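Jendent, August 15, 2024. The Stetley Museum has released the first part of its provenance index for Japanese hanging scrolls and folding screens. The index gives 900 citations from sale catalogs, exhibition catalogs and journals, keyed to plate number. Entries cover 76 works, each listed with former owners, box inscriptions and known changes of mounting. 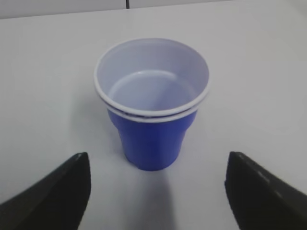 *Two nested cups on a white tabletop.*

Editor Neema Kaijage said lot numbers were checked against printed catalogs in the museum library. Where a title differs between sources, both readings are kept and the earlier one is used for sorting. Seals are transcribed but not dated.

Part two, on album leaves and fans, is due in March. Print copies are limited to 100 and can be ordered from Zodum Press.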